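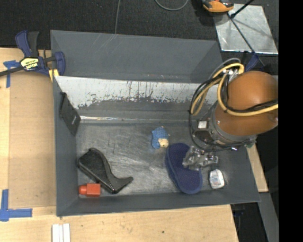

Home Notebook Bench notes Stores Contact

31/03/2024
Rafferty Hutchins

Odds bin, second go. I've been looking forward to this one all week! The grey bin is back on the wooden bench and I've put a mixed handful in, picked so that no two things share a shape. Last time everything was boxy and I learned very little about how stuff settles when you tip it.

What I like about this lot is the feet. The black boot-shaped thing is a gem: wide at one end, curving down to a narrow turned-up tip, with a glossy edge that picks up the light. Then there's the navy sole-shaped piece, dotted all over the top, long with rounded ends and a bit of a waist. They're nearly cousins in outline and they couldn't lie more differently. I'd happily do a whole bin of shoe shapes (Osman, if you've any more in your drawer, please leave them on my shelf).

The small blue toy with the knitted look is near the middle of the floor, and I think it's my favourite. Soft-looking things are so useful next to all the hard-edged ones. The little red bottle is on its side in the corner, tucked up against the boot. The flat black case is leaning on the side wall, and the small white container with the rounded corners is over by the opposite one. That's a lovely spread for one bin - corner, wall, middle, all covered.

The bin itself needs a mention. The back wall has that long white band where the grey has been scraped away, ragged along the bottom, with thin dark scratches running down through it. The floor is scuffed and cloudy all over, and the crease where it meets the back wall is properly shiny. I'm fond of it like this and don't want it repainted before September. If we do repaint, Plonano sent a tin of grey that's close enough, stores shelf 9, and there's 400 grit in the same box for keying the surface first.

Logged as entry 1689. Same bench next time, same bin.

To try:
- lay the black case flat and lean the navy piece up instead
- stand the red bottle up, away from the corner
- two knitted toys, if the Nornau parcel has any in it
- a bigger mix, 9 things, with at least one more soft one

Must also sweep under the bench - found a washer and half a pencil there this morning.

Previous entry Next entry Back to top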